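Gripper pads slipping on foil and plastic packets

nbayram
Posted Saturday, 7:40 pm
I'm building a hand-held two-finger gripper in the shared workshop at Dronddale. Black printed linkages, steel pins, blue pads on the inner faces. It's fine on boxes. Soft packets are the trouble, mostly the shiny ones with a crimped seal. They fold in the middle and slide down.

What I've tried so far is softer pads, then a lower motor limit.

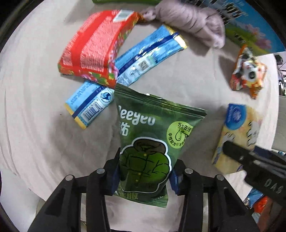

The linkage itself has very little play, so I don't think the fingers are spreading. I'd like to keep the same arms and change only the pads if I can. Is 30 Shore A too hard for this?

w_honorato
Too hard, in my opinion. I went down to 20 on mine and the slipping mostly stopped. Wipe them with alcohol before each session too.

Iddrisu A
I don't agree. Soft pads wear out quickly and pick up every bit of dust on the bench. I'd leave the hardness alone and grip closer to the bottom seal, where the plastic is stiffer.

w_honorato
That works if the packet is standing up. Most of mine are lying flat in a pile.

Iddrisu A
Fair enough. I still got more than 200 grips out of the harder ones before I saw any wear.

imani_b
What colour filament are the arms doesn't matter, but what infill? Mine flexed at the lower pins and I blamed the rubber for a month.

nbayram
Solid at the pins, light everywhere else. I'll print a set of pads at 20 and try both grip points — probably next weekend, as the printer is booked until then.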